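Unit 3: Reading a room before you change it
Interior Planning, first year. Handout to go with the October lectures.

What this unit covers

Last time we dealt with measuring. You should by now have a floor plan of your chosen room at 1:50, with the door swings drawn in and the ceiling height written on it. If you haven't, do that first, as the exercise at the end of this handout can't be done without it.

This unit is about how people use a room once it is built, and how the position of one large piece of furniture settles most of what happens there. We will stay with small rooms, under 18 square metres, because faults in the layout show up faster in them.

Routes

A route is any line that people walk often. Door to window, door to desk, cooker to sink. On your plan, draw these in pencil before you draw any furniture. Most students do it the other way round and end up with routes that bend round a sofa.

A single person walking needs a clear width of 600 mm at the very least. 750 mm is comfortable. For two people to pass you want 1200 mm. For a wheelchair user, 900 mm is the least you should draw on a straight run, and you need a turning space of 1500 mm across at any point where the user has to turn round. Write these on the inside cover of your notebook.

Routes are not all equal. In the Mimstead study, which you have in the reading pack, Marisol Montoya recorded 474 trips across a shared study room. The large majority followed only three lines, and one of those cut straight between two reading chairs. The chairs were moved by users again and again until the room was rearranged to leave that line open.

The centre and the walls

Where does the largest piece go? There are two common answers and both have costs.

Against the wall, a table leaves the floor open and the routes short. It loses one long side for seating, and anyone working at it has their back to the room. In the middle of the room, all four sides can be reached, but you have made a ring-shaped route round it and the ring has to be wide enough the whole way. In a room 3 metres wide, a table 900 mm deep placed centrally leaves 1050 mm on each side. That is fine for walking. It is tight once there are chairs pulled out, as a seated person takes up 700 mm or more from the table edge.
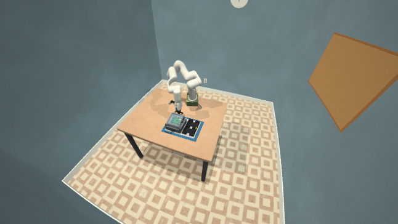 Work out the ring with the chairs out, never with them pushed in. Deepak Semwal's drawings for the Garley reading room (pack, second section) mark pulled-out chairs with a dotted line, and I'd like you to copy that method in your own plans.

Corners are the other thing to check. People cut them. If a table corner sits on the inside of a bend in a route, hips will meet it. Either move the table back 150 mm or round the corner off.

Light

Daylight from one side gives long shadows across a work surface. For a right-handed person the window is best on the left, and the reverse for a left-handed person. For a shared table, put the short end towards the window so that the light runs along the length of it.

A single ceiling light directly above the table lights the top evenly but puts people's faces in shadow. Two weaker lights, set either side, are kinder. We come back to this in Unit 5 with Khalil Sfeir, who will bring samples of shades.

Sight lines

Stand in the doorway of your room. What do you see first? That view is the one visitors remember — a tall cupboard there will make the room feel shorter than it is. Keep tall pieces on the same wall as the door where you can, so that they come into view last.

Exercise

Take your 1:50 plan and make 2 copies. On the first, place the largest table against a wall. On the second, place it centrally. Mark all routes, pulled-out chairs and the window side on both. Write half a page on which you would choose and what you would lose by choosing it.

Hand in to Qusai Srour in the Hourani building before the next lecture. Plans must be to scale. Work in pencil is accepted, photographs of plans are not.

Reading

Montoya, the Mimstead study, all of it.
Semwal, Garley drawings, sheets with the dotted chairs only.
Georges Qudah's notes on corridors are optional, but useful if your room has a door at each end.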